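# Bavedach comparison

The **Bavedach comparison** is a simulated trial of robot arms and grippers on tabletop tasks. It was set up by Aiman Pelupessy and Negin Shahbazi to check claims that one gripper, the Nazari two-finger model, could handle hand tools as well as loose blocks. The published score is often repeated without the conditions attached to it, and those conditions matter.

## Method

Each run takes place in a rendered room with a table, a green mat and a set of small objects. The controller, called Tikevo, gets one instruction per run and has nine seconds to finish. The authors logged 3602 runs and kept 3530. The paper says the rest were dropped for "physics errors" and does not define the term. Some 320 of the kept runs involved a tool of any kind, which is a thin base for a claim about tools.
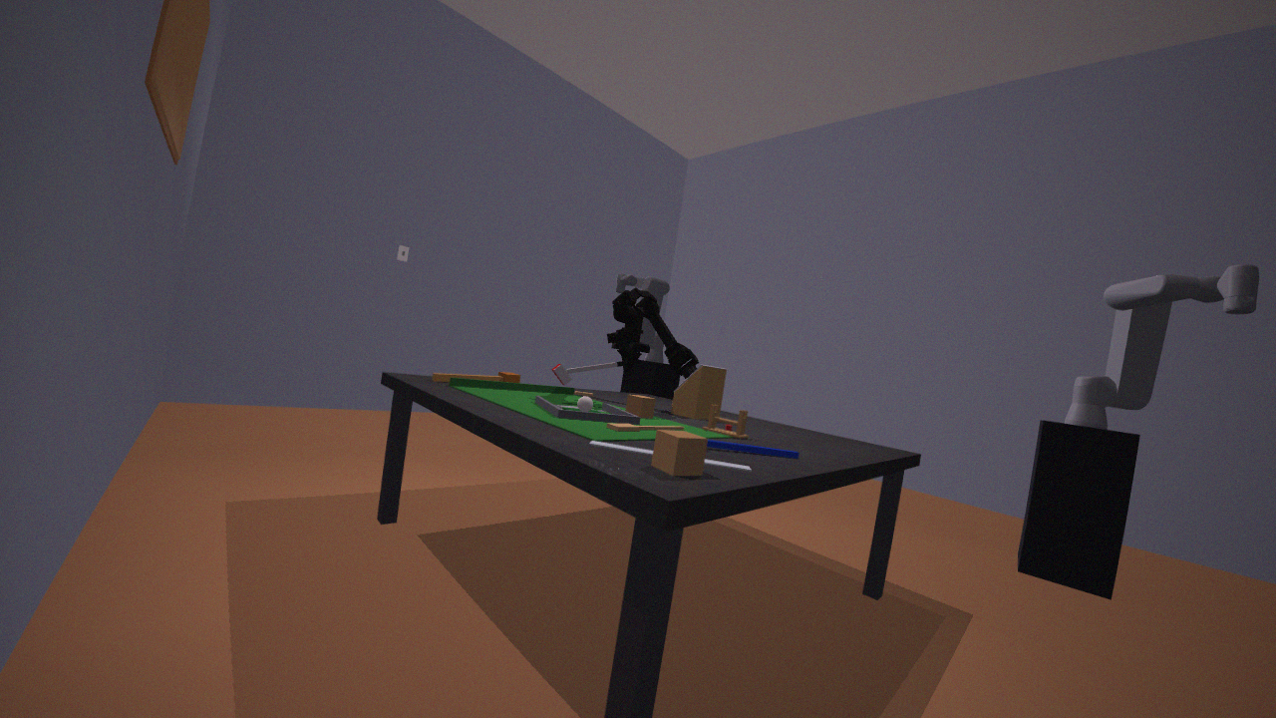

Does a good score in the simulator mean the gripper will hold a real hammer? The trial can't tell us, as no real gripper was ever tested and the friction values were picked by hand.

## Criticism

Shahbazi later wrote that the friction setting was "generous." With a lower value, the held tool tended to turn in the fingers when the arm changed direction. Pelupessy disagreed and blamed the controller's speed limit. Neither of them released the runs that would settle it.

A second complaint is about scoring. A run passed if the tool was still off the table at the end, even if it had slipped to a useless angle. Block runs were held to a stricter rule, so the two scores should not be set side by side, though the summary table does so anyway.

## Later use

The scene files are still used for checking controllers before lab time is booked. A revised scoring rule was promised for September and has not appeared.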